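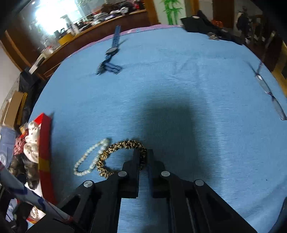 June, late morning. Back on the indigo substitutes for the Hodport order, and I'm happy to say batch 17 came out of the Vemell powder a good deal livelier than I'd feared after the muddy business with the last one. I gave it 12 minutes in the bath with the lid on, stirring more than the sheet says to (I can't help myself, the sheet was written by someone with more patience). What I'm after is a blue with some real brightness to it, like the big cloth on the table, only ours has to hold that color on linen and still look right next to a pink patterned border like the one along its far edge. Pink beside blue is where we've come unstuck before, as anyone who remembers the Gravthorpe napkins will know!

Rinse water ran cloudy for longer than I like. Next time I'll try the salt in 5 small additions and keep the heat lower at the start. I also want to go back to the Chiriac fixative, even though it smells like an old swimming pool and you have to leave the door propped open all afternoon.

Swatches are pinned up by the sink, marked 3724 on the back in pencil. Please don't move them, dears, I want to see them in evening light before I settle on anything. We're nearly out of soda ash and the good long gloves. Kettle needs descaling too.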